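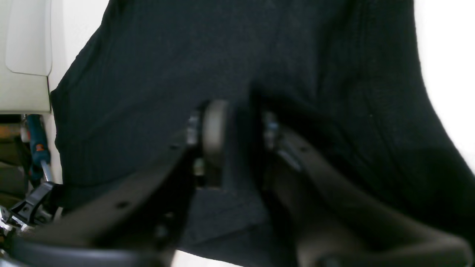

20th March. Natural dye bench, iron and tannin blacks, continued. Third week on black and I'm more hooked than when I started! The oak gall bath from last time has gone the color of strong tea and smells like a wet barn, which I take as a good sign. What I keep running into is that black on a flat swatch tells you almost nothing. Look at a black rib knit when it's bunched up: the fine vertical lines show nicely wherever the cloth lies smooth, and then down in the folds the black gets so deep you can hardly make the ribbing out. I want that range out of a plant dye. So far my swatches go from slate to a sort of angry plum, and when you fold them the plum gets louder.

Setup for today. Wool rib offcuts from De Luca, 107 grams dry weight, scoured last night in the big pot and left to sit in clean water until I got in. Ground galls at 20 percent weight of fiber. Ferrous sulfate at 2 percent for the first half and 4 percent for the second half, kept in separate buckets with separate spoons (the spoons are now labeled, please leave them labeled).

Gall bath first, up to a bare simmer over an hour, held another hour, then heat off and left with the lid on. Stirred every ten minutes or so. I got distracted by the phone once and the pot crept up hotter than I wanted. Doesn't look felted. The edges are a touch thicker but rib is forgiving.

Iron after that, lukewarm, and this is still my favorite part of the whole job. The beige wool goes in and within a few seconds it's gray, and then it just keeps walking down. 2 percent bucket stopped at a dark pewter after fifteen minutes. 4 percent went nearly all the way, a cool black with a bit of blue in it if you hold it by the window. Very pleased with that one.

Handle: the 4 percent is harsher. Not terrible, but I can feel it on the inside of the wrist, and the long-term worry with iron is that it makes wool brittle. Going to try getting there with 2 percent and an indigo ground instead. The Praltness people overdye on a medium blue and swear the black comes out warmer to the eye even though the base is cold. I have three skeins of medium blue left over from July that never found a use, so those go in next.

Cotton rib, side experiment. Same recipe, same time, and it came out a flat charcoal. Cotton wants the tannin much longer, overnight at least. Also I think the piece still had some finish on it, because water beaded on one corner. Rescour with soda ash before trying again.

Rub test on the pewter piece, dry: faint gray on the white cloth. Wet: more than I'd like. Rinsed twice more and it improved. The 4 percent rubs worse, as expected, lots of loose iron sitting on the surface. Add a soak with a little neutral soap before the final rinse and see.

Light test strips are up in the south window, half under foil. The Gremus logwood sample is up there too for comparison. It's a gorgeous black the day it's dyed, really lush, and after the last round it had gone brownish on the exposed end. Curious whether theirs holds any better with iron added after.

Water use is getting silly. Some 300 liters so far this month, nearly all of it rinsing. Could reuse the second rinse as the first rinse of the next batch if I keep the iron pieces apart. Bucket with a lid, marked IRON RINSE.

Stock: galls 700 grams left, ferrous sulfate plenty, soda ash low. pH strips, maybe a dozen. The Drovum scale is drifting again, it read 2 grams with nothing on the pan and I had to tare it twice. Check against the brass weights before the next weigh-out, especially for the small iron amounts where a gram matters.

Next time:
Blue ground, galls at 20, iron at 2.
Same again with galls at 30.
Cotton overnight in tannin, then iron.
Fold every dry swatch and look at it folded, in the window and under the bench lamp, before writing down a color name. I wrote "true black" on two tags last week that are plainly brown in daylight.

Pewter one is drying on the rack. I like it so much I might knit with that shade even if it isn't black.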